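Hand washing wool sweaters – how long do you soak?
Laundry and Mending > Wool and Delicates

dunmore_knits
Mar 23, 2023
Hi all, long-time reader and finally brave enough to post. My aunt left me a cardigan she knitted back in the Dunmore days (she ran the yarn counter there for 18 years, bless her) and it smells of cedar and, well, attic. I'd like to wash it by hand without turning it into something for a doll. My neighbor swears by an overnight soak. My mother says ten minutes and not a second more. Who do I listen to?

woolgather11
Your mother! I ruined a lovely gray pullover by leaving it in the tub while I went off to a birthday lunch, and the cuffs were never the same. Cool water, a small squirt of wool soap, push it under gently and leave it be. Then lift it out with both hands underneath, like you would a sleepy cat, so the weight doesn't pull the shoulders down.

I do mine in a plain plastic basin on the table these days, as my knees have opinions about kneeling at the bathtub.
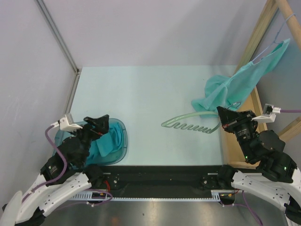

After that I roll the whole thing in a big towel and press along it with my forearms, then open it out flat on a dry one. Pat the button bands straight while it's still damp and you'll save yourself a lot of steaming later on.

Callum Staniforth
I'm going to disagree a little, and I hope kindly. Time in the water has never hurt anything of mine. Rubbing does, and so does going from cold water to hot. I've left sweaters in for nine hours and they came out fine – same temperature for the rinse, no wringing, no fuss.

woolgather11
Nine hours, Callum! Was that with dyed yarn? My cuffs beg to differ.

Callum Staniforth
Dyed, yes, a dark green from Plamavham. It did let go of some color, I'll grant you that. Test a damp corner on a white cloth first.

dunmore_knits
Thank you both so much. The cloth test came up clean, so I think I'll go for half an hour and call it a family compromise. Does anyone know if Skukano wool soap needs rinsing? The label has worn right off my bottle.

woolgather11
I'd rinse it anyway, dear. Once, same cool water. And do come back and tell us how the cardigan dries!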